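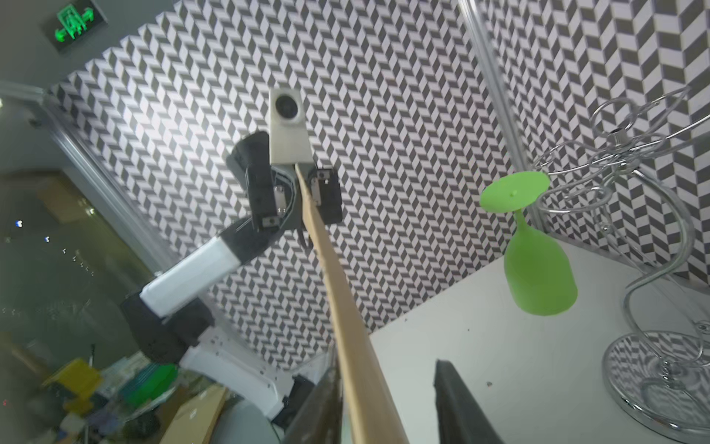

A wooden stick held in the fingers of one arm, seen from the gripper of the other. A green plastic wine glass hangs on the rack behind.

Category: Features / Automation and Work

Last updated: 30 August 2019

Learning by Hand at Tatwood

For most of its history, the training workshop at Tatwood has taught people to operate machines. Since May, it has also taught people to teach them. The Lellau program, run jointly with the equipment maker Eyvindsson, prepares operators to show a two-armed robot how a household or light workshop task is done, so that the robot can later attempt the same task without help.

The method is known as demonstration. An operator sits at a pair of control handles and moves them as though doing the job directly, and the arms on the bench follow. Positions, finger openings and camera views are recorded together from start to finish. A single recording is called an episode, and a task is considered ready for training when 50 usable episodes have been collected.

The tasks themselves are modest. Operators hang a glass on a rack, lift it off again, pick up a stick and pass it from one gripper to the other, or set an object down at a marked place. Each of these is something a child can do with little thought. Under remote control, the same actions call for patience. The operator has no feeling of weight or contact through the handles and must judge by sight alone whether the fingers have closed on an object or merely come near it.

Long, thin objects present a particular difficulty. A stick held at one end will swing if the wrist turns too quickly, and the second arm must approach without striking the first. Operators in the program are taught to bring one arm to rest before the other begins to move. They are also taught to open the receiving gripper wide and to close it slowly, keeping the stick between the two fingers for the whole approach. The view from the wrist is of great value at this stage, as the fingers and the object appear together and any error in alignment can be corrected early.

Trainees spend 18 hours at the handles before their recordings are accepted into the main collection. The first sessions are devoted to reaching and grasping with a single arm. Work with both arms follows, and many trainees report that this is the point at which their progress slows. The program allows for it. Sessions are limited to 2 hours, with a break at the midpoint, and no trainee is asked to record when tired.

Consistency was an early concern. When the program opened, each operator was free to choose a preferred way of completing a task, and the resulting episodes differed so widely that the first trained model hesitated between them. A written guide now sets out the order of movements for every task, while leaving the starting positions of the objects open to change. The guide also asks operators to keep small mistakes in the recording when they have been properly corrected. A missed grasp followed by a calm second attempt is regarded as useful material – the robot will miss as well, and it must have some record of how to recover.

Episodes are reviewed in software supplied by Nitolard, which plays the camera views side by side with the position of each joint. Reviewers remove recordings in which an object is dropped out of reach or the arms touch. They also mark long pauses, which a model may otherwise copy.

The program currently has places for six trainees at a time. Applicants are not required to have experience in programming or engineering. Tatwood has found that steady hands and a willingness to repeat the same short action serve a new operator well, and several of those now recording came from assembly and packing work. Tasks involving cloth and flexible packaging will be added once the guide for them has been approved.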